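Gistenent signs Brittany Perron for the new enduro season

Team announcement, for immediate release

Well, I can finally say it out loud — I'm riding for Gistenent next season! I've been sitting on this since the last round at Garkby and I am terrible at keeping secrets, so if I've dodged your messages over the past few weeks, sorry, and now you know why.

The deal is for 2 seasons, starting with winter testing in December, and I'll be in the women's class on the 250 two-stroke. Anyone who has watched me wrestle a four-stroke through wet roots will know how happy that makes me. I grew up on two-strokes, I learned to fix them in my dad's garage, and I've missed the smell more than I probably should.

I'll be keeping number 203. The team did ask whether I fancied something shorter (it would be cheaper on stickers, apparently) but it's been on my bike since my first junior race and I'm a bit superstitious about it. They were very nice and let me have my way.
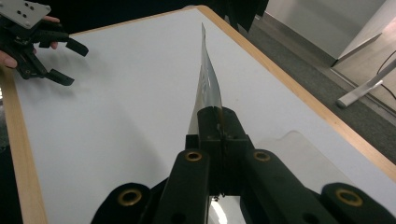
So, how did it all come about? I had a one-day try-out in the autumn, which I thought was going to be a few gentle laps and a cup of tea. Instead they sent me round the long loop until my arms stopped working, changed the suspension, and sent me out again. By the end I was muddy up to the eyebrows and grinning like an idiot. The bike turns so easily! I rode home in the van thinking that if they didn't ring me I'd have to ring them.

They rang.

My last season was a mixed one, and I'll be straight about that. I started well, then I hurt my wrist in a silly little crash on a transfer section, going no faster than a pushbike, and had to sit out almost 100 days. Coming back for the final rounds was hard work and I didn't get the results I wanted, though I did win a special test at Garkby on the last morning and that did me a world of good. The wrist is fine now. I've had the all-clear and I've been back on the bike since, building up slowly with plenty of swimming and a lot of boring stretches in front of the telly.

Carrier and Civier are both staying with me as personal backers, and I want to thank them properly here. They stuck by me when I was no use to anybody, and their logos will be on my helmet and shirt again.

I'm not going to promise titles. I want to finish every round, get on the podium early and be in the fight when we get to the summer races, where it's dry and rocky and I usually go best — after that, let's see!

If you'd like to say hello, come and find us in the paddock at the opening round. I'll be signing things and handing out stickers after the Saturday-style parade lap, and kids are very welcome to sit on the bike.

See you out there,
Brittany Perron
Gistenent, #203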